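Umut Duman
@umutduman

OK I have fallen completely down the hole of learning to cook from my grandmother's notes and I need to tell someone, so it's going to be you. Thread!

Background: she wrote everything in one fat notebook, half Turkish, half English, and the amounts are a joy. "Flour, as much as it takes." "A glass of oil" — which glass?? My aunt says the tea glass. My mother says absolutely the water glass. They have not settled this.

So in March I started cooking my way through it, front to back, no skipping. There are about 50 recipes and I've done 13. I'm slow and I don't care!

Best one so far is the red lentil soup. Onion, lentils, a small handful of bulgur, then butter with dried mint and pepper flakes poured over at the very end. The butter hits the soup and the whole kitchen smells like her apartment in Bronley. I stood there grinning at a pot.

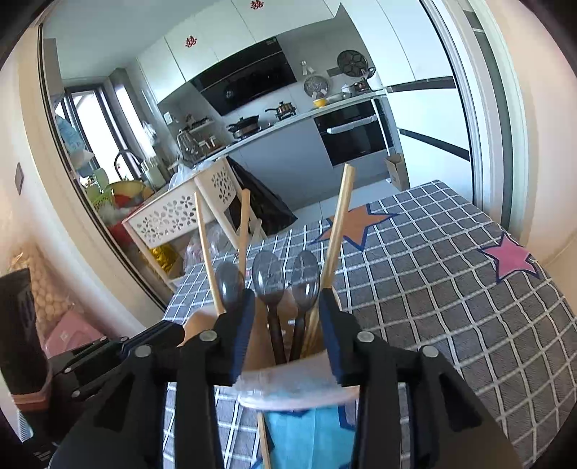 Worst one (my fault) was the stuffed grape leaves. I rolled them too tight and the rice had nowhere to go. Four hours of work and they popped open like little green firecrackers. We ate them with forks and yogurt and they were still pretty great.

Something I love: she graded herself. There's a line next to the semolina cake that says "too sweet, Eren liked it." Next to the leek pie, "good, but not for guests." I want to know so badly what was wrong with the guests.

I've started leaving my own notes in pencil under hers. The one for the soup just says "yes."

Konrad Tomaszewski came over Wednesday and brought his family's pickle recipe, which has the same problem in Polish. We spent the whole evening comparing handfuls. His is a lot bigger than mine, so now the dill situation is out of control.

Next up is number 14, a walnut and bread sauce she calls "the one for chicken." If your family makes something like it, please send me your version! I'll take glasses, handfuls, whatever you've got.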